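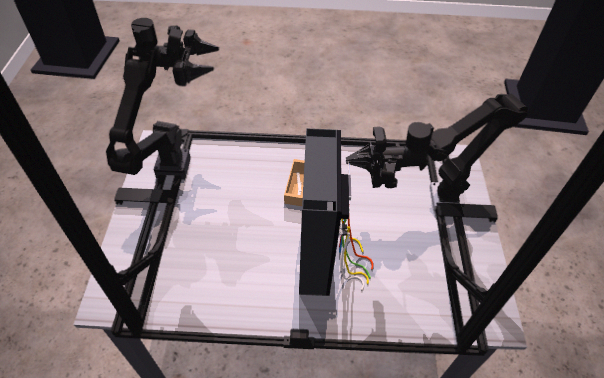
*Poste câbles en simu, pince droite à côté du boîtier noir, pince gauche ouverte.*

Février, 16 h. Bon, je remets au propre nos règles pour la cellule Grutetton, sinon on va encore se disputer sur Venenix !

- Au reset, pince gauche haute et vide. Pas de départ bras croisés, même « pour voir ».
- Un seul bras côté câbles à la fois, l'autre attend.
- Approche du boîtier à vitesse réduite (j'ai mis 43 % dans le profil, à rediscuter).
- On ne tire jamais sur un câble sans limite d'effort, simu ou pas. Les mauvaises habitudes passent très bien sur le vrai banc…
- Contact pince-boîtier non prévu = essai rejeté, et on le note.

J'ai relu 73 essais avec cette grille : six à jeter, tous pour la dernière règle. Reste à voir si la marge aux coudes, hors table, suffit côté Nellar.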